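A Tuesday at the Steinbach open day in Prurthorpe
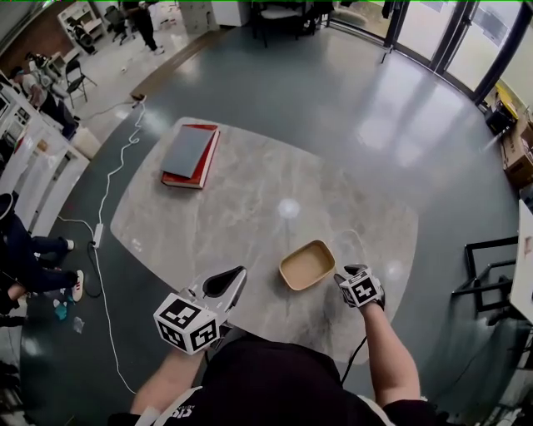 Steinbach makes tables, and only tables, so I expected a short visit. I stayed three hours. The firm has its workshop at the back of an old dairy in Prurthorpe, and the front part was turned into a bright hall where visitors can sit at the tables and use them as they would at home. My favourite was the light grey one with the marble pattern. It has rounded corners, which I like very much, as I have had many bruises from the table in my kitchen. Two books were lying near the left edge, a slim grey one on top of a red hardcover, and there was also a small tan tray, and with so few things on it the top still looked calm. One must know that it reflects. The ceiling light makes a bright round spot in the middle, and I think for reading in the evening I would prefer a lamp from the side.

The model is called Presari and it comes in two lengths. I asked for the price of the shorter one and it was 193 pounds without delivery. For a table that should stay in the family for many years I find this fair, but a couple next to me said it was too much and went to look at the folding tables instead.

The hall itself is pleasant. The floor is grey-green and shiny, with a strip of light wood along it, and on one side there are tall windows with dark frames. I visited in the morning and the daylight was strong. If you want to judge a colour, I would go at this time, and then go again later in the day if you can.

At eleven o'clock we were taken to the workshop. Our group had 13 people and this was too many, because behind the saw there is only a narrow passage and the last ones could not hear the guide. What I understood is this: the corners are first cut straight, then rounded by a machine, and after that always finished by hand with fine paper. We were allowed to touch a corner before and after the last step. Before, it was already smooth, I would have said. After, I understood the difference. The sanding room was closed to us on account of the dust.

In the yard there was coffee and a plum cake from the Stundmont bakery, which is on the same street. The cake was finished before noon, so do not wait too long with it. There was also a table with offcuts for 80 pence each. I bought one for putting under a hot pot – it is slightly too small for my pot, but I use it for the teapot now.

Some practical remarks. The bus stops at the bridge and from there it is an easy walk, but the sign to Steinbach is hidden behind a hedge and I went past it twice. The car park is small. There is one toilet, at the end of the workshop corridor. Entrance is free and you do not have to book for the hall, only for the tour, and you can do it at the desk when you arrive.

The next open day will be in October. I have kept the leaflet with the measurements and I will first measure my kitchen properly, including the door.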